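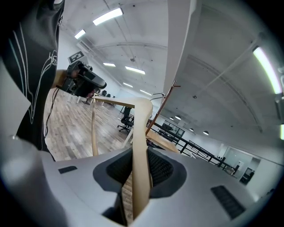

Ticket ouvert le 10 juin - catégorie : bonus et conditions de mise - statut : en attente de l'opérateur

Le compteur de mise de mon compte Pikden est bloqué depuis mon troisième dépôt, et j'aimerais une réponse qui ne soit pas un copier-coller. J'ai activé l'offre Revance, celle qui demande de miser 40 fois le montant du bonus. Bonus crédité : 21 euros. Je ne suis pas un débutant qui clique n'importe où, j'ai lu les conditions avant de valider, y compris la partie en petits caractères, écrite aussi fin que les lignes blanches sur un t-shirt noir. Le total à miser est donc de 840 euros. Le compteur affiche 490 et n'en bouge plus.

Ce que j'ai déjà essayé, pour éviter qu'on me le redemande :
- déconnexion, reconnexion, vidage du cache
- autre navigateur, puis l'application mobile
- changement de jeu (machine à sous Sepp, puis Nukham)
- attente de deux jours sans jouer

Aucun effet. L'historique des parties, lui, est à jour et donne 1 019 euros de mises depuis l'activation. Deux chiffres, un seul compte. Je veux bien croire à un décalage d'affichage, mais pas sur deux jours.

Première réponse du support
« Certains jeux contribuent partiellement aux conditions de mise. Nous vous invitons à consulter la page dédiée. »

Ma réponse
Consultée. Sepp y figure à 100 %, et l'essentiel de mes mises a été fait dessus. Nukham n'apparaît nulle part, ni dans les jeux exclus ni dans les jeux à contribution réduite. Si ce jeu compte pour zéro, il faudrait l'écrire quelque part. Et même en retirant tout Nukham (138 euros), il reste 881 euros, donc la condition est remplie.

Deuxième réponse du support
« Le dossier a été transmis au service technique. Merci de ne pas effectuer de retrait pendant la vérification, sous peine d'annulation du bonus. »

Ma réponse
C'est ce point qui me gêne. Le bonus expire dans cinq jours et la vérification n'a pas de délai annoncé. En février, j'avais signalé un problème du même genre sur des tours gratuits : le ticket a été fermé le lendemain de l'expiration, avec la mention « résolu ». Je demande donc :
1. le gel de la date d'expiration pendant l'examen
2. le détail des mises retenues, jeu par jour et par jour de partie
3. la règle exacte appliquée à Nukham

J'ai joint l'export de l'historique et la copie des conditions enregistrée le jour de l'activation, au cas où la page changerait entre-temps.

Mise à jour
Le compteur est passé à 511 cette nuit alors que je n'ai pas joué. Le support parle d'une « resynchronisation en cours ». Je note que l'écart correspond pile au montant du bonus, sans en tirer de conclusion. Date d'expiration inchangée pour l'instant. Je laisse le ticket ouvert.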